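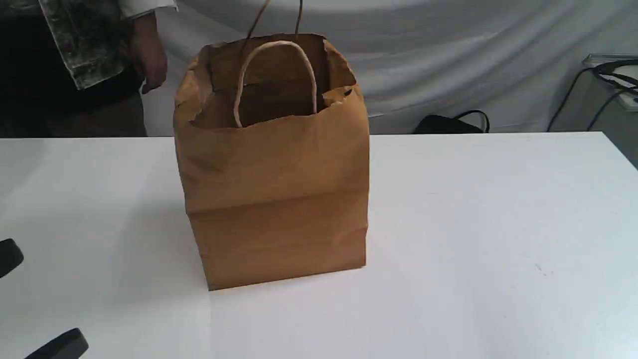

Can I bring my own paper bags to the Flullow food swap? Of course, and the sturdier the better, though a few creases won't bother anyone.

The swap is back at the Trolow hall on Leblanc Street after its long break, and it sounds as if half the neighborhood has been saving bags for it (one kitchen drawer in Fluselen reportedly won't close anymore!). The spring swap in April used up roughly 800 of them, so this time the organizers are asking everybody to bring at least 2 from home, the plain brown kind with twisted handles if you have them, and to fold them flat so they stack nicely by the door.

Packing starts at 9 in the morning, with heavy jars and cans at the bottom and bread and soft fruit on top, just the way your grandmother would have done it. So far 103 households have signed up, and there is still room for more. Bags that are left over stay in the hall cupboard for the next swap.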